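# About the Wakdale Manipulation Club
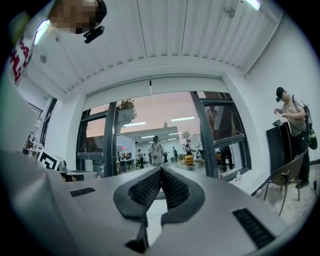

The club is a student group at Wakdale Technical College that works on robot hands and on the dull problem of getting them to pick things up twice in a row. We meet in the room next to the big open workspace, behind the glass partition, and people who wander over from the desks usually expect a humanoid. What we have are grippers. The ones we use most are held by hand, with a gray housing and two black padded fingers that come toward each other in a V, and a lot of our first-year work is learning how to move one of them without rushing. Black-and-white fiducial markers sit out on the shelves, and new members are asked to leave them where they find them.

## Where we came from

The club started one October as a reading group. We read papers, watched the videos that came with them, and noticed how often a video had been sped up. After a few months of that it seemed fair to try the work ourselves before complaining any further. Our first project, Wusby, was a two-finger gripper on a secondhand arm that was supposed to sort hardware into bins. It did this well with large bolts on a dark mat. With washers it was hopeless, and it has stayed hopeless through three sets of fingers.

We still keep Wusby running. It is useful for showing new members what a 4 mm part looks like to a machine that has no idea where its own fingertips are.

## What we do now

Most members are on one of two projects.

**Goltach** is our competition entry. The task is tabletop tidying: a set of household objects, a time limit, and no one allowed to touch the arm once the clock starts. We have entered the regional round and finished in the middle. Our score sheet from the last one says we placed 8 objects and dropped a spoon, and that the spoon cost us more than the arm did in points. We think the scoring is a bit silly. We also think we would like it better if we had placed higher.

**Worku** is the slower project and the one we argue about. Members use hand-held grippers to do ordinary small tasks, and the recordings are used to train a policy for the arm. So far we have 705 usable demonstrations. Another 190 were thrown out, mostly for bad tracking, and a few for reasons that nobody wrote down at the time (we now write them down). The trained policy can fold a dishcloth if the cloth starts flat and the lighting is close to what it was when we recorded. Move a lamp and it folds air.

People ask whether more data will fix that. Some of us think so. The rest want to see it happen on our table before they believe it, and the club is set up so that both groups have to run the same test and post the result on the same page.

## How we report results

We have a few house rules, which came out of embarrassment more than principle:

- Videos go up at normal speed, or the speed is printed on them.
- A success rate comes with the number of tries.
- If a person reset the object, that gets said.
- "Autonomous" is used only when hands are off the controls from start to finish.

This makes our page less exciting than the pages of some other clubs. We have been told so by a sponsor – a former sponsor now.

## Joining

Any enrolled student can join, and you don't need to have written code before. You should be able to stand repeating the same motion for up to an hour and still care whether the last one was as clean as the first. Engineering majors tend to ask about motors. Nursing and culinary students have been better at the actual handling, and our current dishcloth procedure was written by someone from the culinary program.

We can't promise it will get you a job. Past members have put the club on their résumés and some of them were hired, but they might have been hired anyway.

Come by during open lab, or leave a note at the engineering desk with "Wakdale Manipulation Club" on it. Bring an object you think a robot should be able to pick up. Soft fruit is fine, though you may not want it back.

Page last checked May 6, 2024.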